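What Stays on the Table

Magdalini Economou has a folding table at the end of her upstairs hall, and for most of the past winter there has been a cloth on it and very little else. A few things sit on the cloth for a week. Then they go back in a drawer and a few other things come out.

She started doing it in November, when she was clearing the house she had lived in for most of her adult life. She had planned to go room by room. The kitchen went quickly, and so did the linen closet. The trouble was what she calls the small stuff, the objects that had never belonged to any room and had moved from shelf to shelf for years. She had 264 of them by the time she finished writing them down, in a spiral notebook, one to a line.

"I could give away a sofa in an afternoon," she says. "I could not give away a paperweight."

The method she settled on came from Katia Caruso, who runs a two-person home organizing business called Sadora and writes a newsletter on the same subject. Caruso tells clients to stop sorting things in heaps. In a heap, she argues, every object borrows a little importance from the ones around it. Put it out on a plain surface with a couple of things it has nothing to do with, and leave it there long enough to get bored.

"People think they have to decide on the spot," Caruso says. "They pick it up, they remember something, they put it back. I want them to walk past it for a week with a cup of coffee in their hand."

The cloth matters more than I expected. Caruso likes a pale one with no pattern, and she doesn't care if it is ironed. A bare table shows scratches and rings and starts looking like furniture again, she says, and then people put their mail on it. A cloth says the table is in use. She is firm about leaving space between things – a hand's width at least – and about never setting out more than you can take in from the doorway.
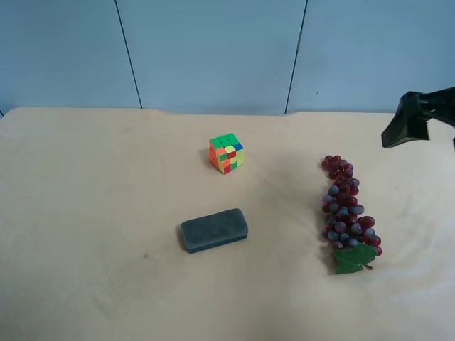 9 min read

Three things on a peach-colored cloth is a typical load. A scrambled puzzle cube, a bunch of artificial grapes in dark reds and purples, and a gray block with rounded corners that could be an eraser or could be a case for glasses. They come from no particular corner of a life, and most houses have something like each of them.

The cube is the easy one to talk about. Nearly everyone who has owned one has left it mixed up, and Caruso says her clients are oddly reluctant to part with it in that state. They want to solve it first. She has seen cubes sit on desks for years on the strength of that intention. Her rule is that an unsolved cube may be given away unsolved, and whoever gets it next will scramble it anyway.

Artificial fruit is harder. It was bought to fill a bowl, often by a parent, and once the bowl is gone it has no place to be. Grapes are the worst of the lot in Caruso's opinion. Apples and pears can stand on a shelf alone, but a bunch of grapes always looks as if it has been put down for a minute. They also collect dust between the beads, and the bloom that some makers put on the surface makes it hard to tell whether they need washing. She uses lukewarm water, a drop of dish soap and an old soft toothbrush, and lets them dry on a towel overnight.

Economou had two bunches, one green and one red. The green went to a school drama department. She kept the red, and it now hangs from a hook in the pantry, which she admits is a strange place for it.

Then there is the plain gray thing. Every house has several: a block, a case, a lid, a pad, something with a felt or cloth surface that must have gone with something larger. Caruso calls these orphans, and she gives them their own line in the notebook. The question is whether anyone in the house can say what it is for without picking it up. If they can't, it goes on the table. If a week passes and it still has no job, it goes out. About a whiteboard eraser she is merciless, provided there is no whiteboard.

Not everyone in her line of work agrees. A rival method, sold as a boxed kit under the name Derard, has people fill in a printed card for each object and make a decision in two minutes. Caruso has tried it with clients and found it works well for closets and badly for anything with a memory attached. "They write the card very nicely," she says, "and then they keep the card too."

Her own approach is slow, and she doesn't hide that. At three objects a week, Economou's notebook would have taken more than a year and a half. She sped up after the first month and began changing the table every couple of days, and by the end of winter she was doing it each morning. Some things she passed over entirely. The sewing supplies went as a single lot. So did the keys.

Caruso charges $2,000 for a full house and less for what she calls a table job, where she comes by to set things up and then checks in by phone. Economou took the table job. She says the phone calls were useful mainly for the first ten objects. After that she knew what she was going to hear.

What did she keep? I went through the notebook with her on 6 April 2026, at the kitchen counter of the apartment she moved into on Varkari Street. The kept lines have a small check in the margin. A brass bell, the red grapes, a cracked saucer, a deck of cards with the jacks missing. There is a travel alarm clock marked "Negash," after the hotel where she bought it, and beside it the check has been erased and put back more than once.

The folding table came along in the move. It stands under the hall window with its cloth on – she washes it now and then, and has given up on one small stain – and on the day I visited it held a pair of binoculars and a china thimble. The binoculars were going to her nephew on Saturday. She hadn't decided about the thimble.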